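Minutes - Shared Workspace, Furniture and Storage
September, start 3:00 p.m.
Chair: Tuấn Từ
Present: Tomeck (2), Bagheri (1), Seritz (1). Grarix sent apologies.

1. Previous minutes
Accepted with one correction. The invoice number for the shelving should read 3184.

2. Round table
The table remains in the open area next to the white desk. Tomeck asked for it to be moved to the window side. Bagheri objected on grounds of cable length. No change until the floor outlets have been checked.

Small items continue to be left on the tabletop between bookings. Current contents were reviewed item by item. The pens go into the black box with the latch, and the box stays on the table. The speaker and the computer mouse go to the equipment shelf, with the mouse cable coiled and tied. The framed picture is to be hung or claimed. Lidded cups go back to the kitchen at the end of each booking.
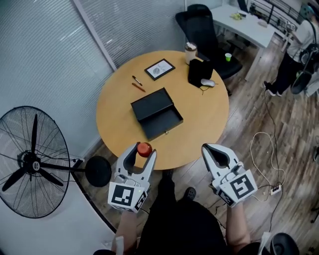
Item 2: round table and contents, office chair and white desk behind.

Seritz asked whether the small red ball belongs with the table items. Agreed that it goes in the box if it fits with the lid closed, otherwise on the shelf.

3. White desk
The plate on the desk and the green cup on the floor by the desk were noted. Same rule as for the table. Equipment along the far edge of the desk stays in place until the inventory is complete. Seritz to supply labels.

4. Chairs
The tall mesh-back chair is assigned to the desk and is not to be used at the round table. Bagheri requested 12 stacking chairs for the table area. Quote to be obtained, ceiling 300 per tenant - anything above that comes back to this meeting.

5. Actions
Tomeck: check floor outlets.
Seritz: labels, equipment shelf.
Bagheri: chair quote.
Tuấn Từ: notice about the framed picture, copy of these minutes to Grarix.

Closed 3:40 p.m.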